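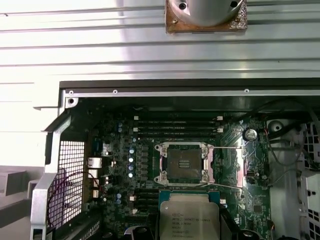

Della Orcutt

The fan had been telling me something for months. It began as a murmur when I opened a second browser tab, worked up to a hair dryer by January, and finally reached a pitch that made people on the phone ask if I was calling from an airport. I did what any responsible owner would do, and turned the radio up.

When the computer started shutting itself off in the middle of sentences, I took it to Monness, the repair counter at the back end of the Grivbridge arcade. They quoted me $61 for what the printed slip called a thermal service. I asked what that involved. You take the cooler off the processor, I was told, wipe away the old paste, put on new paste, and set the cooler back where it was. I said that sounded like frosting a very small cake. They said a lot of people felt that way, and would I like to leave it or take it home?

I took it home. I am a person who has hung a door.

An old desktop tower is a friendly thing to open, at least compared with a laptop, which is glued together by people who dislike you. Lay it on its side, take off the panel, and there it all is, like a town seen from a plane. The power supply is the big metal box with the label full of warnings in tiny type. The memory sits in its slots with a latch at each end. Anything in bright blue plastic is usually an invitation from the manufacturer to squeeze, lift or pull, and I have never in my life wanted to press anything so much.

The trouble starts with the screws. Every guide recommends a magnetic tray or an egg carton with each cup labeled. What people really do is line them up along the nearest bit of metal and promise to remember. A screw on the lip of a case is perfectly safe until you breathe, or reach for your coffee, or decide to turn the whole thing a little for better light. Then it goes under the motherboard, where it will wait for you to plug in the power.

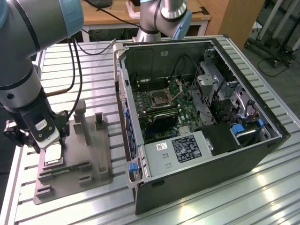 I had downloaded a guide from Rukodar, which ran to 22 pages and assumed I owned a torque screwdriver. It was very good on the subject of static and very stern on the subject of carpet. I stood on the kitchen linoleum in my socks, then read the part about socks, and took them off.

The cooler didn't want to leave. Old paste sets up like the last inch of peanut butter in the jar, and the advice is to twist gently instead of pulling. I twisted gently. I twisted with feeling. It came away with a small wet-sounding pop that I still hear at night, and on the bottom was a gray crust that looked like something you'd scrape off a grill in spring. Rubbing alcohol took care of it, along with a coffee filter and more time than I had set aside.

Under the processor is the socket, the part of the machine I'd advise you not to touch, lean over, sneeze near or show to a child. The little lever beside it takes more force than seems decent. You lift, the metal plate swings up, and you find you have been holding your breath since the previous paragraph of the manual. I didn't strictly need to take the processor out. The lever was there.

That left the new paste. I had a tube of Cropper, which is sold in a syringe, presumably so you'll take it seriously. Nothing in home repair has produced as many opinions per square inch. There is the pea, the grain of rice, the line, the X, and the thin even coat put on with an old library card. I asked on a forum which was right, and went to make a sandwich.

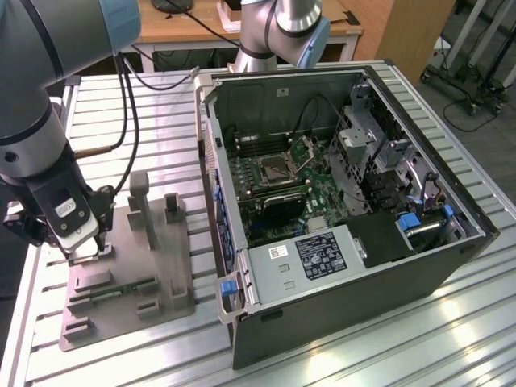 Any of them, came the first reply, and please stop once you've picked one, because the only way to get it wrong is to do all five. Use less than you want to. If it's coming out at the sides you have made a sandwich too.

I went with the pea. It looked stingy. I lowered the cooler onto it, tightened the screws a little at a time from corner to corner as instructed, and had one left over, which I've since learned belonged to the side panel.

The machine came on at the second try, the first having been made before I plugged it in. It still has all 3,064 of my photographs on it, most of them of one dog. The fan is down to a murmur. I can hear the refrigerator now, and it doesn't sound good at all.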